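How to clean and oil a blond wood tabletop

Posted 22 Jul 2021

Quick one, been asked for this enough times. Light wood tables, the pale kind with grain you can see. Ours gets used hard, meals, homework, glue, seed trays in spring. Once a year it gets the full treatment and the rest of the time a wipe. Takes an afternoon plus a night of leaving it alone.

This is for oiled or bare wood. If yours is varnished, stop, different job. Test: drop of water somewhere that won't show, wait ten minutes. Beads up and sits there = sealed, just wash it. Soaks in and goes dark = carry on.

What you need

Dish soap, the mild stuff
Two buckets or big bowls
Cotton rags, old T-shirts are fine, nothing fluffy
Sandpaper, 80 grit only if you have real damage, otherwise leave it in the drawer. Medium for the main sanding. 400 for the end
Sanding block (a scrap of wood with the paper wrapped round works)
Clear oil made for tables. I use Avberg clear, half a can did the top with plenty left
Gloves, dust mask

Clear everything off

Everything. Don't work around a fruit bowl, you will get a ring. Placemats, lamp, the mail. Chairs out of the way too, you need to walk all round it.

Wash

Warm water, small squirt of soap. Rag wrung out hard, damp not dripping. Go with the grain, long strokes end to end. Clean water in second bucket, go over again. Dry right away with another rag. Crumbs in the joints, get them with a toothpick, not a knife (ask me how I know).

Then leave it overnight. I know. But oil on damp wood goes blotchy, and you'll be sanding it all off again.

Marks

White rings: usually come out with the sanding, dont bother with mayonnaise.
Dark rings: water got in deep. Sand a bit, see. Some stay.
Ink: it's part of the table now. Ours has a piece of somebody's spelling list at one end.
Glue: let it get hard, then lift with an old plastic card held flat.

Sand

Medium grit on the block, light pressure, always along the grain. Where the figure curves, ignore the curve and follow the long lines. Same number of passes everywhere or you get a pale patch you'll see every time the sun comes in. Edges by hand with no block, two or three strokes, easy to round them off too much.

Vacuum with the brush head. Wipe with a barely damp rag. Let it dry an hour, then 400 grit, very light, just to take the fuzz down. Vacuum again.

Run your palm over with your eyes shut. Better than looking.

Look at it low, too. Get down near table height with a window on the far side and the scratches show up, from above you miss half of them. Do this before opening the oil. 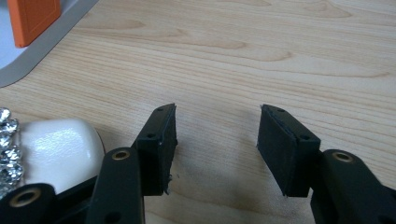 Iveta Hudec wrote in to say she skips the fine grit completely on her pine table and puts the first coat straight on, then rubs down once that's dry. Says the fuzz stands up stiff and comes off in one go. Might try it on the bench first.

Oil

Stir, don't shake. Small puddle in the middle, spread it thin, then thinner. Work it in, leave fifteen minutes, wipe off ALL the extra. Sticky table means you didnt wipe enough. Second coat next day, same way. Check the can for drying times, they vary alot.

It will go a shade darker. On pale wood that's a warm tan, and the grain comes up stronger. If you want it kept really blond get an oil with white in it, Corkitz do one, and try it underneath first.

Rags

Oily rags can catch fire by themselves. Lay them flat outside to dry, one layer, or soak in water in a metal can with a lid. Never balled up in the trash.

After

No hot pans for a week, no wet cloths for three days. Coasters. After that a damp wipe, dry it, done. When water stops beading do one thin coat, no sanding.

Chair seats same method, will write those up later in July if I get to them.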